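Notes for running a two-arm cloth folding demonstration on an open day. We wrote these up after the May open day at Kurnent and have corrected them twice. They assume the arms are already mounted and calibrated, and that at least one person on the stand is trained on the pendants.

## What you need

- Two collaborative arms with two-finger grippers
- A pendant for each arm
- Brown kraft paper and blue tape
- 10 cloths of the same size and fabric, pressed flat
- A reacher-grabber
- A keyboard and mouse for the control machine
- A side table for everything that isn't being handled by the arms

We use the Stamel fold program, version 5. Older versions will run, but they don't pause between folds, and the pause is when people ask questions.

## The day before

1. Cover the table with fresh kraft paper. Pull it tight before taping. A ridge in the paper will catch a fingertip and the gripper will report a contact fault.

2. Lay the blue tape. The lines are for the operator and the visitors, and the arms don't read them. They let you put the cloth back in the same place each time, and they let you say "it will pick up the corner nearest that line" and have people know where to look.

3. Run the full fold at low speed with no cloth. Watch the elbows as well as the grippers. The elbows travel farther than most people expect, and that is where one arm gets close to the other.

4. Run it again with a cloth. If the first grasp misses, adjust the pick height by 2 mm and try again. Going lower than that presses the fingers into the paper.

5. Save the pick points under a new name. Leave the old file alone until the open day is over.

## On the morning

Doors open at 10, so be at the cell by nine. Press each emergency stop in turn, confirm that the arm it belongs to has stopped, then reset. Do this on both pendants, even if the same person will be holding them all day.

Set out where visitors will stand. Ours stood behind a strip of floor tape on the window side. Groups from Ongart and Vollard came together and we had 32 people at once, far too many for one table. The ones at the back saw only shoulders. Split a group that size and send half to another stand first.

Decide who talks and who runs the arms. One person can do both, but the talking gets thin whenever something needs attention.

## Running the demonstration

1. Place the cloth flat, inside the tape lines, at the far end of the table. Smooth it once with the side of your hand and step back. Small creases are fine.

2. Tell visitors what the first move will be before you start it. Otherwise half of them miss it.

3. Start the program and bring the first arm down to the left corner of the cloth. The fabric bunches a little under the fingers at this point. Keep the other gripper raised over the table, past the cloth, while you check the grasp. Stay at the side table with both pendants in reach.
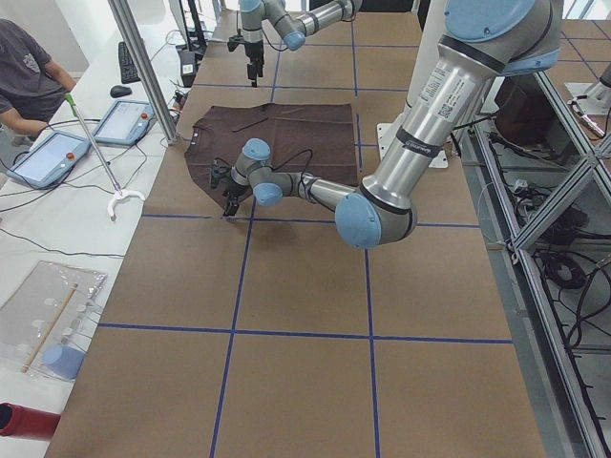 4. Let the arm lift the corner clear of the paper and hold it there. If the corner slips, stop, lay the cloth out again and repeat the approach. Visitors don't mind seeing a second try, and several told us it was the part they remembered.

5. Continue through the folds one at a time. Take questions at each pause, with the arms stationary.

6. When the program ends, send both arms to the home position before anyone reaches onto the table. For a cloth that has ended up out of reach, use the grabber – don't lean across.

## Questions that came up

**Why is it so slow?** The speed is limited for the open day. Say so early.

**Does it know what a cloth is?** Our version doesn't. It works from saved pick points and a grasp check.

**Can I try the pendant?** We said no at the cell and offered the simulator on the next stand.

## Packing up

Power down the arms before unplugging the pendants. Take the tape up slowly if you want to keep the paper for another day – it tears easily where two strips cross. Put any cloth with a pulled thread aside and mark it, so that it doesn't go back in the stack on Tuesday.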